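Home | Tickets | Cells | Parts | Log in

Ticket 671: Tindari cell, left arm lets go of the towel
Status: open, waiting on pads
Opened by: Bahman Jafarzadeh

What's going on

Hi all, me again! The left arm on the Tindari cell has started dropping the brown towel partway through the lift. It closes fine, it starts up fine, and then somewhere past the halfway point the grip force reading sags and down goes the towel. I ran the tray wipe routine 100 times in August with the old pads and had two drops. I had 14 this morning before lunch, so something has changed.

First thing I did was restart the controller (I know, I know). No difference. Then I looked over the table layout in case the pick spot had wandered, with the tray, the foam block and the paper towel roll all out the way we usually have them.
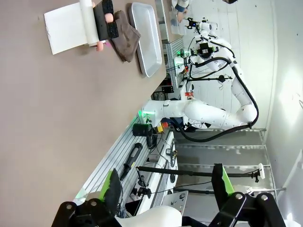

Pick spot is fine, by the way. I taught it again anyway and saved it as position 890, so please leave that one alone until we close this. I also swapped the finger cable with the spare from the Undovero drawer and got the same sag, so I put the original back.

Ilango Chowdary wrote back at 2:40 and asked whether I'd tried grabbing more cloth. Good question! I'd been pinching just a corner. So I lowered the approach a little and let the fingers take a big bunch of it, and the force reading held a lot better. Not perfect, but better. My money is on the Wondska pads going slick, and a thick fold just hides it. 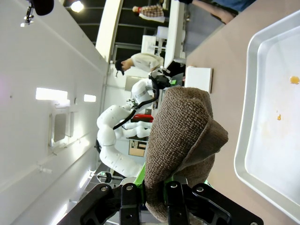
Still to do

- Order a set of pads from Mahmoudi (Ilango has the part number, I keep losing it)
- Clean the current pads and rerun with the corner pinch
- Check the finger screws for torque, both sides
- Compare the force log with the other arm, same towel and same speed

If you need the cell before the pads come in, use the lower approach and keep the lift speed at half. I'll add the logs tonight.

We use cookies to keep you signed in. OK | Settings

Contact the help desk | Back to top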